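Notebook, Stakden bench, fridge task
27/04/2018

Picking up from the open item on the last page: trajectories in the fridge set that look fine in the viewer but fail the replay check. Reran the whole batch through the new loader overnight. Of 1,981 clips, 60 were thrown out. The old loader threw out far more, and most of those were good clips rejected by the time alignment step.

What the old loader did: it matched each camera frame to the nearest pose sample, in either direction. When the tracker dropped out for a moment, "nearest" could be a pose from well before the gap, and the gripper would appear to freeze and then jump. The jump tripped the velocity limit and the clip was gone. The new loader interpolates between the two poses on either side and marks the frame as interpolated. If more than 9 frames in a row are interpolated, the clip is cut at that point and both pieces go back in the queue as separate clips.

Position is linear, rotation is slerp. I had the quaternion sign wrong in the first version, so the wrist went the long way round on a few clips. Fixed, with a test. The test file is in the Clestdale repo under loader, next to the old ones, which I have left in place until the next release.

Of the 60 rejects, I went through the list by hand. They fall into two groups. The larger group has tracking loss near the cabinet: when the gripper goes in close, the white inner walls take up most of the view and the tracker has very little to hold on to. The ridges on the side wall help some, but they repeat, and the feature matcher can lock on one ridge off. That shows up as a small vertical step in the path, always close to the same size, and I should have spotted the pattern in December when we first saw it on the Doswood set.

The smaller group is a gripper width problem. The width estimate comes from the fingers in the image, and with a low view and the fingers edge-on the estimate goes noisy. I added a median filter over the width signal, but it also rounds off fast closes, which we want to keep. Leaving it off by default. There is a flag, width_smooth, for anyone who wants to try it.

Bottle pose in the cabinet also matters for the labels. The planner config only had a single grasp template for a bottle, the upright one, and anything else was scored against it.

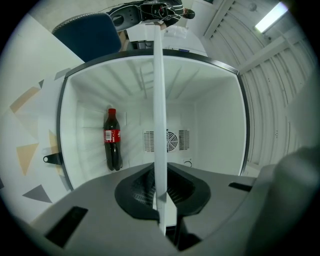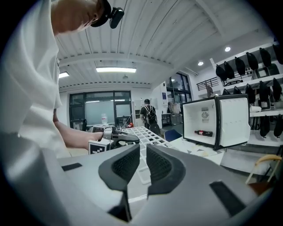
Bottle in the cabinet: upright against the left wall in the first, on its side on the floor in the second.

Split the template in two, bottle_upright and bottle_lying. The upright one approaches level and closes across the body. The lying one comes in from above the bottle and closes across the short axis, with the wrist pitched down as far as the ceiling of the cabinet allows. Collision margin against the top edge of the opening is set separately for the two, and the lying one needs the tighter value or the planner finds nothing at all.

Question from the Rashidi group, copied here so it doesn't get lost:

Do we need to retrain the policy on the reloaded clips, or can we keep the current checkpoint and only add the recovered ones?

Retrain from scratch. The interpolated frames change the action values in clips that were already in the training set, so a checkpoint tuned on the old values would be pulled two ways. The run fits on the one machine and the config is unchanged apart from the data path.

Settings for the run: action horizon same as before, observation history two frames, learning rate same as before. Interpolated frames stay in as observations and are masked out of the loss. I went back and forth on the mask. Without it the policy learns our interpolation, which is smoother than a real hand — with it we lose a little signal near the cabinet, where we have the least to spare. Masked for now. Holding back 400 clips for validation, split by session so that near-identical takes don't end up on both sides.

One loader bug still open. If a clip starts inside a tracking gap there is no pose on the left side to interpolate from, and the loader raises an index error and stops. Workaround is to trim to the first valid pose before loading. The trim script does this but writes the new start time in seconds and the loader wants nanoseconds, so convert by hand or use the patched copy on the shared drive.

To do:
Fix the start-of-clip case properly and drop the trim script.
Try the matcher with the cabinet interior masked, so the ridges can't be used.
Check both bottle templates against the hand labels.
Ask Rashidi which commit they are on before sending the new set.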